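Left hand loses thumb position mid-grasp, no fault raised

14 replies - 141 views - 2 shares

storudberg_lab
Posting this before I open a ticket with the arm vendor. Cell at the Ostevton site, pick task, rolls out of a divided cardboard tray. 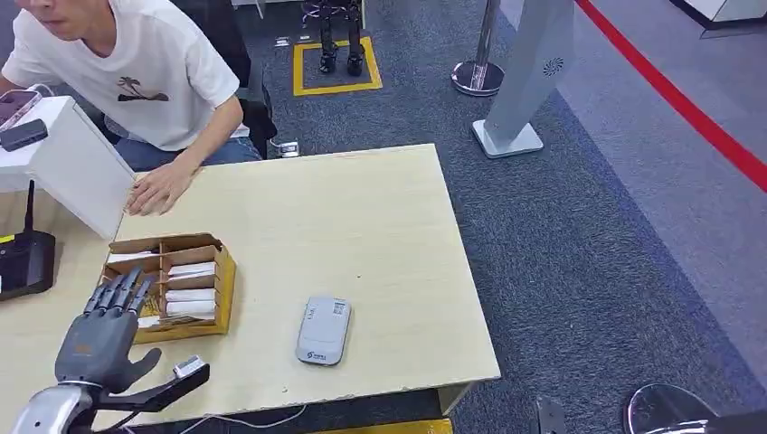

Hand in front of the tray, thumb out, handheld on the table to the right.

Symptom: the hand goes in, fingers close, thumb stays extended. The controller reports the thumb closed at full travel. No fault, no warning, and the grasp is logged as good. Then the arm lifts and the roll either stays in the compartment or drops on the way up. Happened 10 times in 50 cycles yesterday. Firmware is current. Power cycling the hand clears it for a while.

kvist40
What does the motor current on the thumb look like when it happens? If position says closed and current is flat, you have a stale encoder value and the driver is repeating the last good reading.

storudberg_lab
Flat. Same position value to the last digit for 40 samples, then it jumps.

kvist40
Then it is stale data. Check the cable at the wrist. Run a slow wrist roll with the thumb held still and log dropped packets against wrist angle.

V. Stevens
I would not start with the cable. We had the same thing on Nora and swapped the harness twice for nothing. It was the bus timeout. The default was long enough that a missed thumb frame never tripped anything. Shorten it and you will at least get a fault in place of a silent bad grasp.

kvist40
A shorter timeout tells you frames are missing. It doesn't tell you why. He still has to find the drop.

V. Stevens
Agreed, but the order matters. Right now the controller moves the arm on bad data. Fix that first, look for the cause after.

lsundqvist
Seconding Veerle on the order. I also have a safety question. Does anybody sit at that table while the arm is live? I see a hand flat on the corner, same side as the tray.

storudberg_lab
Operator is seated there, yes. Speed is limited and he has a stop.

lsundqvist
The speed limit covers the arm. If the finger positions can go stale, I would want to know whether the arm joints share that bus. If they do, your stop distance numbers assume feedback you may not have.

storudberg_lab
Separate bus for the arm. Same power supply.

eklund_m
Then put a scope on the supply. A brownout at the hand would look the same, and it fits with a power cycle clearing it.

kvist40
A brownout would hit all the fingers. Only the thumb is going stale.

eklund_m
Depends how the thumb driver is fed. On ours it is last in the chain and goes first.

storudberg_lab
Update, 16:40. Moved the operator back from the table until this is closed. Shortened the timeout, and the hand now faults on the bad cycles. Wrist roll test: drops cluster at one end of travel, none in the middle. Supply is clean on the scope. Reseated the wrist connector, no change.

kvist40
Harness.

V. Stevens
Probably the harness this time. Keep the short timeout anyway.

storudberg_lab
Keeping it. Replacement harness is ordered. I will post the packet log with the new one fitted.

Linnea Sundqvist (lsundqvist) marked this thread as open - 3 comments hidden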